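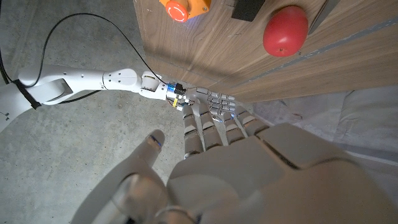 Windville open day: the table room

The Skumix building in Windville opened its doors for an afternoon in June, and I went with a neighbor from Milten. The woman at the desk gave me visitor sticker 309. They had printed 500 and expected to use most of them.

We started on the ground floor with the storage aisles, which were dull, and then the canteen, where the coffee was free and the plum cake from Gulyás was not. After that we joined the line for the table room. The group was small enough that everyone got a view.

I liked the table itself best. It has a light brown top with a fine grain, and I would happily have it at home. A pair of scissors with orange handles was lying on it, along with a red spiky ball, the soft kind with nubs all over. My neighbor's dog has chewed through two of those. There was also an emergency stop with a round red button, its thin black cable in a loose tangle on the wood. The wall behind is covered with a big print of tall paned windows, with pale trees and sky showing through - a pleasant thing to look at while you wait.

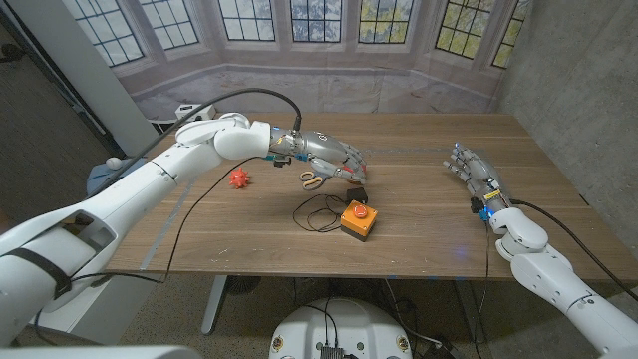
Getting there and getting in

Take bus 774 from Milten and get off at the last stop before the bridge. Parking is on the grass and it was muddy. Entry is free. Bags go in a locker by the desk - mine was 299, at the far end of the hall. The last group goes in at 4:30, and the canteen closes half an hour before that.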